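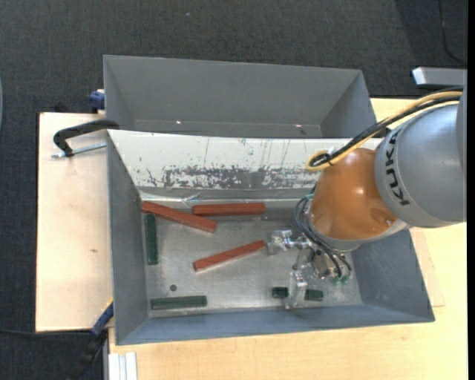
4.2 Clearing and loading the bins

Follow these rules each time parts are added or removed by hand. They apply to every Rakeo picking cell.

1. Press Hold on the Stitow panel and wait for the arm to stop.
2. Turn the key to Manual and take it with you.
3. Check that both bins are clamped. Tighten any clamp that moves under hand pressure.
4. Place bars flat on the floor of the bin. They may lie at any angle, but must not stand on end or rest on the rim.
5. Look along the hoses and cables for rubbing or loose ties.
6. Step outside the marked line before turning the key back.

CAUTION: Never reach into a bin while the key is set to Auto, even if the arm is still.

Note: The first pick after loading must run at reduced speed. If it stops with code 263, repeat from step 1.

Record worn bins on form 687. A worn bin may stay in use if its floor is flat and no edge is sharp.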